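Finger pads slipping on soft items after cleaning

**Ruxandra Mocanu**

Our department maintains a sorting station in Grirkthorpe with a parallel gripper that handles plush toys, pouches and small packages. After the ridged finger pads were cleaned in June, the gripper began to drop fabric items, although rigid items are still held securely. We found no wear on the pads. Kindly advise whether they should be replaced or whether the closing force should be raised first.
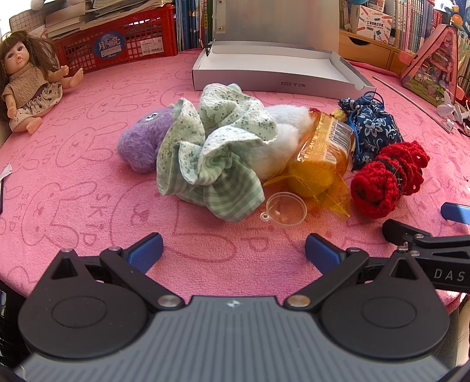
The linkage pins were checked during the same service and no play was found. The pads have completed about 400 hours of use.

**Gilles Deschamps**

Please leave the force setting unchanged for the present. Cleaning agents often leave a film between the ridges. The following procedure is used at our site in Plositz:

1. Switch off the gripper and secure it against movement.
2. Wipe each pad along the ridges with a lint-free cloth and plain water.
3. Allow the pads to dry for 40 minutes.
4. Close the fingers slowly and confirm that both pads meet along their full length.

If the pads meet only at the tips, one of them was seated incorrectly – loosen its screws, press it flat and tighten again. Pads should be replaced in pairs.

**Mingxuan Long**

Same problem here, it was fabric softener on the toys. New pads did not help.

**Vasilică Jitaru**

I concur with Mr. Deschamps. I would add that our service schedule calls for pad inspection every 500 hours, and the date of each cleaning should be entered in the log together with the product used.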